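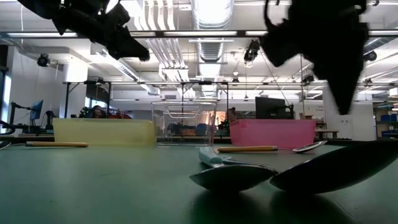

Sortieren ist Arbeit, also soll sie bezahlt werden

Seit Juni stehen in unserem Haus fünf Tonnen im Hof, und auf jeder klebt ein Zettel der Hausverwaltung Wiltard mit der Bitte um mehr Sorgfalt. Die Bitte richtet sich an 44 Haushalte. Wer den Joghurtbecher mit Aludeckel einwirft, soll vorher den Deckel abziehen. Wer einen Briefumschlag mit Fenster hat, findet auf dem Zettel nichts.

Ich trenne meinen Müll seit Jahrzehnten und werde damit nicht aufhören. Mich stört, wie selbstverständlich diese Arbeit den Haushalten zugeschoben wird. Ein Hersteller klebt drei Materialien zusammen, weil es im Regal besser aussieht, und am Ende stehe ich in der Küche und ziehe sie wieder auseinander. Er spart Geld, ich verliere Zeit. In der Nebenkostenabrechnung taucht die Entsorgung trotzdem auf, bei uns zuletzt mit 424 Euro im Jahr.

Meine Nachbarin Katalin Bárány hält dagegen, dass es pro Tag nur ein paar Minuten seien. Das stimmt. Bei etwa 70 Minuten im Monat kommt aber übers Jahr mehr als ein Arbeitstag zusammen, und in den meisten Wohnungen erledigt ihn immer dieselbe Person.

Dazu kommt der Platz. Die Küchen in unserem Haus wurden für einen Eimer unter der Spüle geplant. Wer vier braucht, stellt sie in den Flur oder auf den Balkon, und im Sommer riecht man das.

Ich schlage zwei Dinge vor. Verpackungen aus fest verbundenen Materialien sollten eine Abgabe kosten, die so hoch ist, dass sich das Verkleben nicht mehr lohnt. Und das Geld daraus sollte die Müllgebühren der Mieter senken, sichtbar als eigene Zeile in der Abrechnung. Gegen das Pfand auf Flaschen hat sich auch niemand gewehrt, der beim Zurückbringen seine Münzen bekam.

Bis dahin kann die Verwaltung wenigstens den Zettel ergänzen. Der Fensterumschlag gehört übrigens ins Altpapier, ich habe bei der Stadt angerufen.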